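Section 3: Setting up your first bio page

1758 shares

By now you should have your Mudgate contributor login and the Clotenov editor open in a browser tab. If the left column is blank, log out and back in, then come back to me. I've set up a lot of these pages for radio hosts, actors, a couple of weather presenters, and one man famous mostly for his sister, and I still follow the same steps every time.

I'll use Gaëtan Vidal as my sample subject all the way through. He hosts the late show on Wodetti, he's been married once, and he has an accent in his name, so he covers most of what can trip you up.

3.1 Create the page

1. Click New Person in the top bar.
2. Type the full name exactly as the person uses it in public. For Gaëtan I keep the two dots on the e. The web address drops them on its own, so leave that box alone.
3. Pick a main job from the list. One only! He has written two cookbooks, but he goes in under Radio Host and the cookbooks go in the career section later.
4. Choose a template. Short gives you four headings and Standard gives you nine. I nearly always start with Short and switch up once I have the material.
5. Press Save Draft.

Note: The page isn't public yet. It sits in your drafts with a yellow dot next to it, and you can leave it there as long as you like.

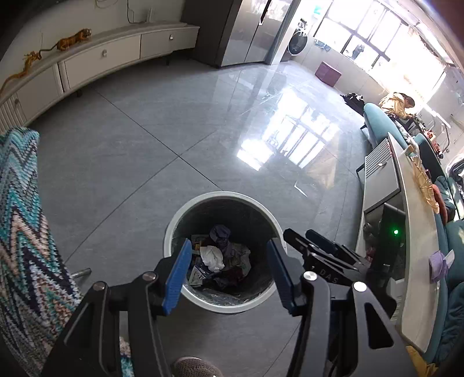

What happens to a draft if I delete it by mistake?

It goes to the Removed tab for 40 days, and you can bring it back from there by clicking Restore. After that the text is gone for good, though any source links you saved stay in your account.

3.2 Fill in the fact box

The fact box is the little panel at the top right of the finished page, and it's the part most readers look at before they wander off. Fill it in first and the rest of the page goes a lot faster.

1. Open Fact Box and click Edit.
2. Enter the birth date if you have a source for it. If all you have is a month (Gaëtan mentioned on air that his birthday is in August), enter the month and leave the other boxes empty. Clotenov will hide the age line.
3. Enter the place of birth as town, then country. He's from Rey. Don't add a neighborhood or a street, even if he has talked about it.
4. Under Spouse, enter a name only when the person or the spouse has made it public. You can leave the wedding date out.
5. Under Social, paste the full address of the account and not just the handle.
6. Click Check Links and wait for the green bar.

Caution: Never guess an age from a school yearbook or a caption on somebody's fan account. I did that once in my first month and the host's own mother wrote in. She was very nice about it, which made it worse.

Note: Follower counts go stale almost as soon as you type them. If you want one on the page, turn on Auto Update and let the editor pull the number. Gaëtan had 3000 followers when I built his page and I haven't touched that box again.

3.3 Write the opening

The opening paragraph has a limit of 500 characters, spaces included, and the counter turns red when you go over. I write mine in a plain text window first and paste it in, mainly because I hate that counter staring at me.

1. Start with the name and the main job.
2. Say where people know the person from. "Gaëtan Vidal is the host of the late show on Wodetti" is plenty.
3. Add one more fact that a reader might search for, such as a spouse, an award, or a well-known former job.
4. Read the tenses out loud. You'd be surprised how many bios say a person "is married on" some date, and once it's published those sentences get copied all over the place.
5. Save.

If the person has left a show, change the tense everywhere, including the fact box. Clotenov won't do it for you – it only flags the opening. 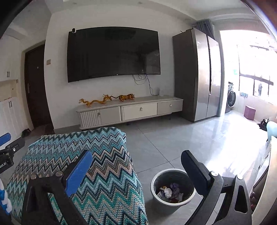 Fig. 2. Knitted zigzag throw over a sofa arm, trash bin to the right.

3.4 Add the question headings

Readers tend to arrive by typing a question, so Mudgate pages use questions as headings. There's a menu of ready-made ones under Insert, then Heading.

1. Add only the questions you can answer. A heading like "How tall is Gaëtan Vidal?" followed by a shrug of a sentence gets the page sent back.
2. Put the full name in the first heading. After that the last name is fine.
3. Answer in the very first sentence, then add detail if you've got any.
4. Attach a source to each answer with the chain button. An interview counts, and so does the person's own site. Another bio site doesn't.
5. Drag the headings into the order you want. I go with age, early life, career, then family, but the editors aren't fussy about it.

Caution: Skip the Net Worth heading unless there's a public filing behind the number. The menu still offers it (I've asked for it to be taken out, twice).

3.5 Send it for review

1. Click Preview and look at the page on a phone as well as a computer. Long names wrap in odd places.
2. Fix anything with an orange underline. Accented names get underlined too, so click Ignore on those.
3. Press Submit. The dot beside your draft turns from yellow to blue.
4. Watch for a note from the reviewer in your inbox. Mine usually show up before 9 a.m.

You can't edit while the dot is blue. If you spot a typo, click Withdraw, fix it, and submit again – you'll lose your place in line, so for a stray comma I just wait.

Once the page is live, go on to Section 4 for adding a portrait and credit line.

40 comments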